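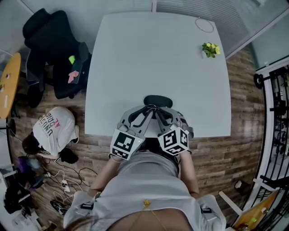 Public libraries are again being asked to justify their opening hours. The Costach regional council proposes to close its 15 branches at 5 p.m. from September, and it cites low evening attendance. 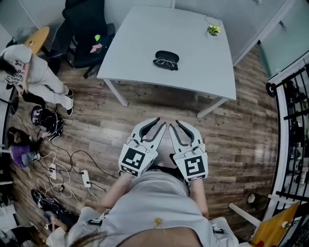
The council's own survey drew 764 responses, of which 149 came from shift workers who can visit only after dinner. Their preference deserves greater weight than a door count - particularly in Tevent, where the last bus home leaves well after closing. 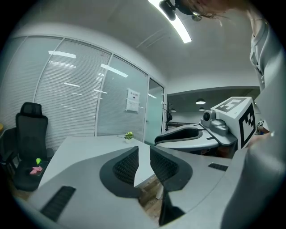 A light grey shirt with a collar and buttoned placket, to the right of the black finger pads.

Neighbouring Mindanska trialled a staffed evening service for 60 days and has since retained it. Costach should do likewise before any branch loses its hours.
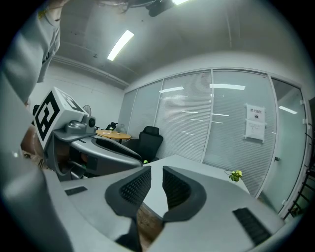

Textured black pads, with brown wooden flooring beyond.

Submissions remain open until the end of August. Residents are encouraged to lodge theirs in writing at any branch.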